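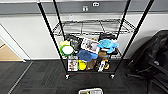
From: Azadeh Rashti
Subject: Re: [sharing-list] Rolling shelf, anything left?

Derek Parsons wrote on Friday:
> Is the wire shelf on wheels still going in September? I've got
> a bag of odds and ends and one very nice saucepan, and my wife
> says if they're still in the hall on Sunday she's mailing them
> to you. Also do you take games with bits missing?

Hi Derek, hi all,

Yes, still going, and yes please to the saucepan! The shelf is up against the white wall like last time, so just walk in and look. Top rack is empty at the moment and I'd love to see it filled (small stuff only, please, the last toaster oven took me 15 minutes to get off there and I scraped my arm doing it).

Plenty left to take, too. The blue turtle still needs a home, and I'm amazed, I thought it'd be gone in an hour. There's a blue cap as well, and several boxed things I haven't opened.

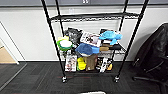
Turtle, cap, green bowl, and the brush with the wooden handle.

Games with bits missing: put a note on the lid saying what's gone and I'll take up to 3. We had a jigsaw last spring that was short some 40 pieces and I'm still hearing about it.

Whoever asked about the brush, it's on the right, under the turtle. I can hold it for you until Friday but you have to write back to me, I've lost your email (sorry!!).

I'm around after 4 most days, ring the bottom bell.

Azadeh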